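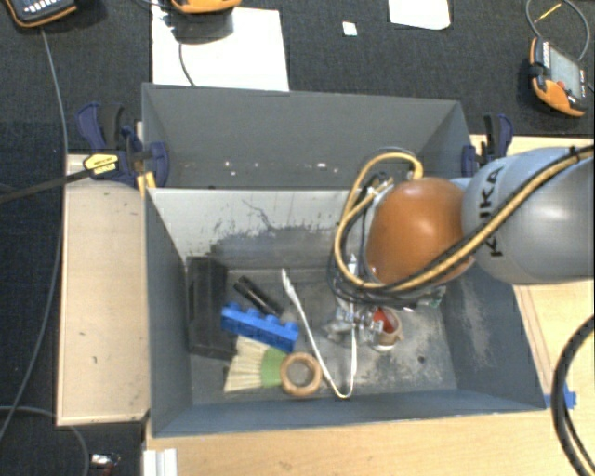
KUKA arm above a grey bin of small objects

Print this page | E-mail this page

The Guns at Vikside: how a harbour town talked about a navy visit
Student project report by Snædís Grímsdóttir
Local Politics and Media, second-year project

Background

When I chose this topic in February I had a very tidy plan, and I would like to thank everyone who was patient with me while it came apart. I had wanted to write about defence spending in general, which my supervisor kindly told me was a subject for ten people and a decade. Then the patrol ship Erkenen came to Vikside for its open weekend, and the town spent the better part of a month arguing about whether it should fire a gun salute from the harbour. I live two streets up from the wharf, so the project more or less walked in through my front door.

The salute was planned for eight in the morning. It had been done on the last visit as well, before my family moved here, and older neighbours remember it fondly (one lady told me the windows "hummed", and she said it as a compliment). This time a petition went up at the Pešek bakery asking the town council to request a quiet arrival. It gathered 557 signatures before it was handed in. A letter in favour of the salute was printed in the Distmont Courier the same week, and from then on there was hardly a queue in town where you could stand without hearing about it.

What I wanted to find out

My question was a simple one. Did people in Vikside disagree about the navy, or did they disagree about noise? The Courier's coverage treated the two as the same thing, with headlines about a town "split over the fleet", and I had a feeling while waiting for my bread that this was a bit off the mark.

How I went about it

I handed out a one-page survey on the wharf, outside the library and at the bakery, and got 78 back that I could read. I also sat down for longer talks with 11 people, mostly at their own kitchen tables, and I have never been given so much cake in my life. Finally I read everything the Courier printed on the visit, letters included, and marked each piece according to who was quoted and what they were quoted about.

I should mention that my survey leans towards people who are out and about in the mornings. Shift workers at the cannery are badly missing from it, which is a real pity, as they were the ones most likely to be asleep at eight. I tried leaving forms in the cannery lunch room but they came back blank, apart from a very nice drawing of a gull.

What people told me

Most of those who filled in the survey were pleased that the ship was coming, and that included plenty of people who told me they had signed the petition. Their reasons for signing were close to home: a nervous dog, a baby, a husband who had served overseas and does not do well with sudden bangs. That last one came up more than once in the longer talks, and I had not expected it. One retired sailor said he would happily show his grandchildren over every inch of the deck, so long as he was warned before anything went off.

There were people who objected to the visit itself, and I want to be fair to them. They had thought about it carefully and some had written to the council years before. They felt the noise argument had swallowed theirs, and after reading the clippings I am inclined to agree. The Courier quoted them mainly on the salute, even when their letters hardly touched on it.

On the other side, supporters of the salute talked a great deal about manners. A ship greets a port and the port greets it back, and to ask for silence seemed rude to them. I found this rather touching, and I did not see it in print anywhere.

How it was settled

The council asked for the salute to be moved to noon and for a notice to be put through every letterbox in the harbour streets. The navy agreed to both. I stood on the wharf with my hands over my ears and my notebook between my knees - the windows do hum.

What I would do differently

I would start the interviews sooner, before people had read the paper and picked up its wording. I would also ask about age, which I left off the form out of politeness and then missed at every turn. If another student would like to take this up when the Erkenen next visits, my blank forms and my marked-up clippings are in a box at the department office, and they are very welcome to the lot.

2 comments | 11 shares

Contact the department | Copyright remains with the student author | Back to top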